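## 3. Method

We looked at how much water and electricity shared laundries use compared with machines in private flats. Two sites in Cotstead took part: the Lau building, which has one laundry room for all tenants, and the Zinlow flats, where each kitchen has its own machine. Meter readings were taken every week from October to March.

Only washes of cottons at 40 degrees were compared. Tenants wrote down the programme and the type of load on a card by the machine. Cards with no programme filled in were left out, which left 845 washes at Lau and 303 at Zinlow.
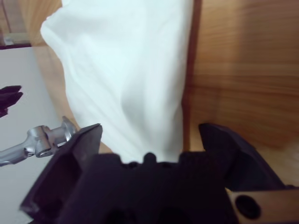 *Fig. 2. White cloth with broad, shallow folds.*

## 4. Results

The Lau machines used less water per kilo of washing. The main cause seems to be fuller drums – tenants there pay per wash and tend to wait until they have a full load. At Zinlow, half loads were common, mostly towels and bedding washed on their own.

Electricity was closer between the two sites. The Lau room has two old dryers, and these took 2207 kWh over the whole period. We had not planned to count drying, so the figure is given separately in Table 3.

## 5. Problems

The Stumeo plug meters lost their readings after a power cut in January, and that week is missing for both sites. Some cards also had the load type but no weight. For these we used the average for the site.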